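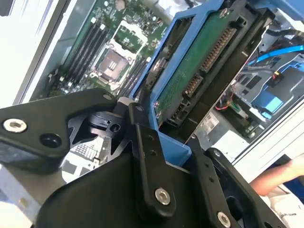
The Nair cabinet door plant in Tirthorpe opens its floor to trade visitors each January, and I spent a morning there ahead of ordering doors for a kitchen and laundry remodel. The plant makes five-piece shaker doors, slab doors and drawer fronts for small shops that assemble their own boxes. Our group started in the sample room, where the first topic was fasteners. Nair has moved all removable hardware to hex-socket screws, the same kind of silver head set into black plate that shows up on most machinery now, and supplies one key with each order. I have no objection. Cross-head screws on drawer fronts strip too easily when a homeowner adjusts them.

The tour was led by Cayetano Goicoechea, the production manager. He kept to process and left pricing to the sales desk.

Rough stock

Maple and white oak arrive kiln-dried and sit in the storage bay before being cut. Boards are checked with a pin meter on receipt and again at the rip saw. The target is 8 per cent moisture, and anything at 10 or higher goes back on stickers. Painted doors use maple for the stiles and rails with an MDF centre panel, which moves less than solid wood and keeps the paint film from cracking at the joint.

The rip saw is optimized for width only. Defecting is still done by eye with a crayon, and the offcuts go to drawer parts where length permits.
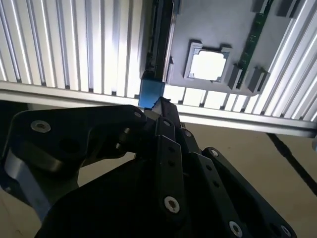 Machining and assembly

Stiles and rails are coped and stuck on separate shapers, so neither needs a tooling change between parts. Cutters are swapped on a fixed schedule. Goicoechea passed around two rail ends, one cut with a fresh knife and one near the end of its run. The second had visible fuzz along the cope shoulder. Both would have closed under clamp pressure, but the fuzz takes up primer and shows as a dark line under a light colour.

Assembly is done on a clamp table with PVA glue in the cope joint only. The centre panel floats on rubber spacers. Doors stay in the clamp for 5 minutes, then stand in racks until the next shift before sanding. I asked about dowelled joints for tall pantry doors. They are available on request for the Susano line and add to the lead time. 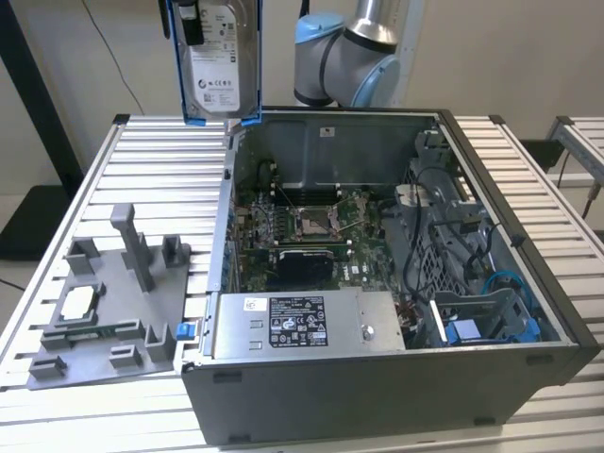

Tall doors also get a centre rail by default. It can be left out, but the warp warranty is then void, and this is noted on the order form in fairly small type. Shops quoting full-height pantry units should read that page before they promise a customer a single uninterrupted panel.

Finishing

The finishing room runs a catalyzed lacquer from Fikbridge in a 40 sheen for clear work and a lower sheen for paint. Doors are sprayed flat, backs first. Between coats they are scuffed by hand on the profiles and by orbital sander on the flats. Touch-up kits are mixed from the same batch as the order – useful, as off-the-shelf grey and off-white rarely match.

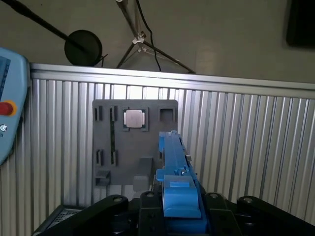 Edges get an extra pass at low pressure. Most finish failures start on the bottom edge of a sink door, and the returned doors on the inspection bench bore that out, with swelling along the lower rail and lifted paint at the joint.

Packing was the weakest part of the visit. Doors go out face to face with foam sheet between them and cardboard corners, strapped to a pallet. There is no rigid cover on top. Two of the people in our group had received doors with dented upper edges, and the answer was that a crate can be had for a fee.

Notes for ordering

Hinge boring is included if the cup distance is given on the cut list. Sizes are accepted in millimetres or inches, though not both on one order. Sample doors are charged and credited against a full kitchen. I left with one in rift white oak, clear finish, and will check it for movement by the laundry window before the final list goes in.

We use cookies to improve your experience on this site. Accept Decline Manage preferences

Search this site Type and press enter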